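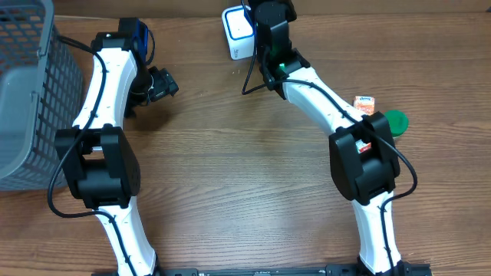 *Fig. 1. Bench 2, both arms on the shared rail, overhead view. Juice box and green lid to the right.*

**Progress report, July -- bimanual software, Trorkau bench**
To: Pratwood program office
From: Pádraig Buckley

Short one this time, I'm writing between runs. Money section is at the bottom, unchanged from last report except for one line.

**Where we are**

- Planner rewrite merged. Both arms now planned as one system instead of left first, right second. Old code still in the repo behind a flag, will go once Saab signs off on the regression set.
- Wrist camera pipeline moved over to the new driver.
- Logging tool (Brelo) in daily use. 3473 episodes indexed as of this morning, searchable by task, operator and failure tag.
- Grasp detector retrained. Better on boxes, worse on flat round things. More below.

**Planner**

The two-stage version kept giving us the same problem. Left arm picks a path, right arm has to live with it, and whenever both wanted the middle of the table the right one gave up and asked for a replan. Sometimes it asked forever. Joint planning fixes most of that. Median plan time is now 165 ms on the bench machine, which we can live with. Worst case is still ugly when both elbows are out wide and the grippers have to come in close to each other.

Collision model got simplified too. Elbows are plain boxes now, links are capsules. Cables are not modeled at all, we just pad the outside of each arm. Pading is a fixed number at the moment and it's too generous near the wrist, so the planner refuses some handovers that a person can teleoperate with no trouble. Want to make it depend on joint angle. Not hard, just hasn't been done.

**Perception**

Lids are the sore point. Detector finds them fine in the open and loses them once an elbow covers part of the rim. The juice box is easy by comparison, strong print, square corners. Tried lowering the threshold, got false hits on the wood grain, put it back.

Next attempt: keep a short memory of where the object was last seen and carry it through the occlusion. Saab has a branch. Works on replayed logs. Has not been run live and I don't want to promise anything until it has.

Hand-eye calibration drifts on the right side. We recalibrate every morning, takes the better part of half an hour for both arms, and I'd like that to be a script that runs by itself. Half written.

**Control**

Gripper force limit was being set in two places, config and startup script, and the script won. Cost us almost 4 days before someone read the startup script. Config is the only place now, and the loader throws an error if it sees a second value.

Also fixed: the stop command was queued behind motion commands instead of jumping ahead of them. Hardware e-stop was never affected, this was the software one only. Test added. I'd have put this higher up but it's closed and the incident note went to you seperately.

**Slipped**

- Handover task. Was due this period. Waiting on the padding change -- no point tuning the grasp while the planner won't go near it.
- Documentation for the operator interface. Outline exists, that's all.
- Second bench bring-up at Pratwood. Software image builds, network config does not match what your IT people sent. Need a call, not another email.

**Next period**

1. Angle-dependent padding, then handover.
2. Occlusion memory live on the bench. If it's no good after two weeks, drop it and collect more lid data.
3. Calibration script finished and on the morning schedule.
4. Remove the old planner.
5. Brelo export format frozen so your side can read episodes without asking us each time.

**Risks**

Mostly people. Saab is the only one who knows the perception code well and is also down for the Pratwood bring-up. Those two overlap for at least a couple of weeks. I can cover planning and control, I can't cover perception at any decent speed.

Small risk on the wrist driver. We are pinned to an old version, the newer one drops frames when both wrists stream at full rate. Have not looked into why.

**Budget**

On plan apart from storage. Episode logs grow faster than we assumed and we'll need the larger disk tier for the last 6 months of the grant. Asking to move that from travel, where there is room. Please confirm by reply so I can order.

Regression numbers and the plan time histogram are in the shared folder under July. Call me any time after 3 pm, mornings are calibration.

-- P. Buckley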